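Worn patches on wood-look floor, refinish or cover?
November -- posted by Tarnska

We took over a rented workroom with white walls and a brown plank floor. Wood-look, and I can't tell whether it's vinyl or laminate. It has worn gray patches, and the landlord suggests a "renewing" polish from Rivau. 334 square feet would take 2 bottles. The bottle says it restores color. I have my doubts about a liquid that puts back a printed pattern. Has anyone seen it work, or should I just buy mats?

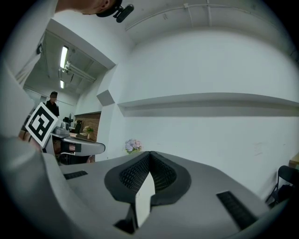 2 min read

Room is lit by fluorescent tubes next door and daylight on our side, so the gray shows differently depending on where you stand. The landlord's quote for replacing the lot was $381, which also sounds too good to be true.

Vidmar

Used the Rivau stuff. Looked great for a week. Get it and do two coats, you'll be fine.

Po-yen Wei

Looked great for a week is the whole problem. If the printed layer has worn through, polish makes the gray shiny and leaves it gray. Test one patch in a corner, wait a month, then decide. I wouldn't pay for both bottles up front.

As for $381 for 334 square feet, ask what it includes. I was once quoted a price like that and it left out pulling up the old floor, the trim and moving the furniture. Get it in writing.

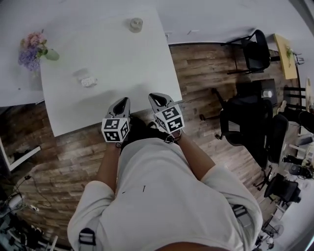
Chairs do more damage than feet, in my experience, and no polish sold in a bottle changes that. Wheels grind whatever grit is on the floor into the same spots all day. You've got a mesh office chair on a wheeled base standing on those planks, so I'd start there -- soft casters, or a hard mat under it. Felt pads on the wooden chair legs cost next to nothing. I'm not convinced by the clear "floor saver" mats either; mine curled at the corners.

Tekeck

Agree on the casters, not on the mat. I spent $105 on a big one and dirt got under it anyway, so now I have a scratched rectangle. A cheap low-pile rug under the table hides more. Also check your lease before you spend anything -- normal wear may not be yours to fix, whatever the landlord "suggests."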